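Remote operators wanted, simulated household tasks (part time, paid)

Carkisar is looking for people to drive a two-armed robot around simulated homes. Bathrooms mostly, right now. You steer, we record, the recordings go to the learning team and the model trains on them. Everything happens on screen, no hardware to lift or break.

No robot background needed. Really. Some of our best operators came from dental reception, bus driving, piano teaching. If you can stay patient with a gripper that misses by a hair, read on.

What you'd be doing
- Run short tasks with both arms: reach, grasp, move, set down, let go
- Watch more than one view while you do it. The close view by the gripper shows very little of the room, so you will be switching a lot
- Mark each run good, bad or unsure. Bad runs get kept too, just label them right
- Write one line on what went wrong. One line, not a novel
- Redo a task from a new start position when the sheet says so

Where we are: 3,355 usable runs in the Vurnwood set so far. Next round needs 80 operators, 200 runs each. Most people take a few weeks over it, some go faster, we don't care which as long as the labels are honest.

Pay is per session, not per good run. Sessions are 8 short blocks with breaks in between. Please take the breaks, tired hands make bad data and we can tell.

You need
- A desktop or laptop with a decent connection, phones and tablets wont work
- Two working hands for the paired controllers (we mail them, you mail them back). If you use adaptive controllers tell us, we have a setup that works with most of them
- Fine with tilted, odd camera angles. If moving 3D views make you sick this is not the job
- Written English good enough for the notes
- 18 or older

Nice to have: any teleoperation, drone or excavator hours. Experience with Bradus, our labeling tool, is a plus but you'll learn it in the first session anyway.

How it goes: send the form, do a practice task, short call, paid trial block, then you're in or out. We answer everyone. Operators from the March round can skip the practice task and go straight to the trial, just put your old operator name in the subject line.

All recordings are of the simulation and your controller input. No webcam, no microphone. You can ask to have your runs pulled any time before the set is frozen.

Apply by August 30, 2026. Questions to Els Brouwer, operator desk, use the contact form and pick "Operators" from teh list. Please don't message the lab accounts, they don't get read.

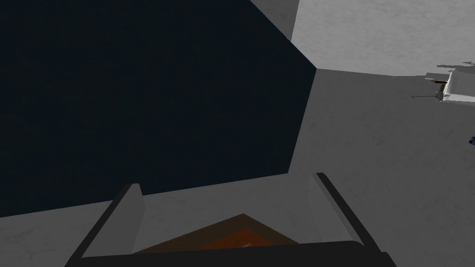
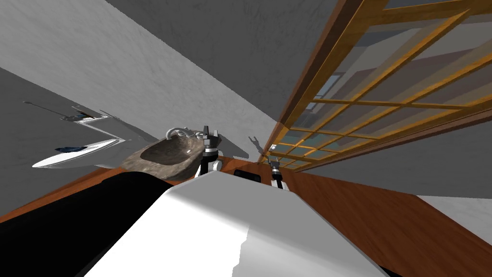 Simulator views. First: close in on an open gripper. Second: both arms at the bathroom counter, sink on the left.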